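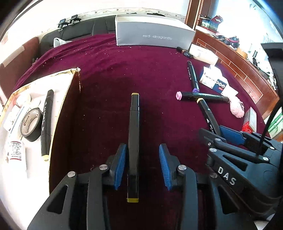

Fig. 1. Two hand-held grippers at work on a set of capped markers. The left gripper has a marker upright between its pads.

Unit 3: Rules for hand-held gripper sessions
Course handout, Gista lab section. Revised 4/28/19 by Trygve Isaksson

These rules apply to every session you record for the Kaewkla assignment, at home or in the lab. They replace the January sheet. Read them before you sign out a pair of grippers.

Before you start

Wipe the grip pads with a dry cloth. Check the screws near the finger pivots by hand; if one turns, tighten it and open and close the fingers 10 times before you go on. Write the tool numbers in the log.

Pick the surface and stay with it for the whole session. Soft surfaces such as bedspreads are allowed. An object on cloth can sink or roll when a finger presses next to it, so approach slowly and do not push down to get under it.

Household items may stay in the background. Anything with a name, address or account number on it has to be out of view.

Handling pens and markers

Caps stay on. Close both pads on the barrel, not on the cap. A cap held by itself can come off, and then the attempt does not count.

When markers lie across one another, take the top one first. Do not pull a lower one out from under the others, even if its end is easier to reach. In Fig. 1 the pink-capped marker lies across the purple-capped one, so it goes first of those two.

Two-gripper work

Only one gripper closes on an object at a time, except during a handover. In a handover the receiving gripper closes fully before the giving gripper opens. Keep the fingers of the two tools apart the rest of the time — most of the pad damage we saw at Batden came from fingers knocking together.

Keep cables behind your hands. If a cable crosses in front of the pads, stop and move it.

Length and breaks

One attempt should take no more than 90 seconds. Rest your hands after every 10 attempts. If you drop something, leave it where it lands, finish the attempt and mark it "drop" in the log. Do not delete it. The Zemevdale group threw out their drops last year and had to repeat the whole set.

What to hand in

The log sheet, the recordings, and a short note on anything you changed during the session. Grippers go back to room 803, fingers open, cables coiled loosely.

Reading for next time: Unit 4, sections 1 and 2.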